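Korkside | Outdoors & Wheels | Tested

Home Reviews Long-Term Letters About

Zasix Fiore gravel tires: do they belong on sand?

I came to the Fiore with a bad attitude. Zasix says it is "one tire for every unpaved mile," and I have a drawer full of tires that were going to be the last ones I bought. These cost $90 each. For that money I expect a tire to do one thing well, and I'd settle for it doing two things badly.

I put 352 miles on a pair before writing this. A lot of it was hardpack, where they're fine. Quiet, a little slow to get going, no flats. My old Brustness pair was also fine on hardpack and cost less, so that doesn't settle much.

What I cared about was the wide dirt stretch outside town. It's flat, it's open, and it looks like the easiest riding in the county until your front wheel starts to wander.
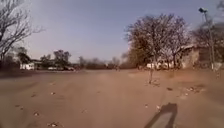
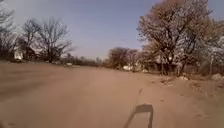
Zasix tells you to drop the pressure for this kind of ground, and the chart on the box goes lower than I would have dared. I started at 30 psi and the front end plowed every time I turned the bars. At 24 it tracked straight as long as I kept pedaling. Any lower and I could feel the rim on the hard patches, so I don't know who the bottom of that chart is for. Maybe somebody 60 pounds lighter than me.

Elvia Carrillo took my bike out on a Monday morning and liked it better than I did. She rides looser and lets the front drift. I asked if she'd pay $90 for one. She said she'd pay it for the rear and keep whatever she had up front, and I think that's about right.

Complaints. The side knobs are already rounding off, and the center tread looks new, so the rubber seems to be in the wrong place. The claimed weight is 760 grams and neither of mine hit it on my kitchen scale. Seating the bead took 14 tries on the front and a fair amount of language.

Would I buy them again? One, maybe, on sale. If you ride mostly packed dirt, save your money. If you ride a lot of deep, soft stuff, get something wider and stop reading reviews of gravel tires.

Rebecca Longo

Related
Brustness pair, one year later
Floor pumps under $90
Do you need a tire insert?
Letters: more on saddle bags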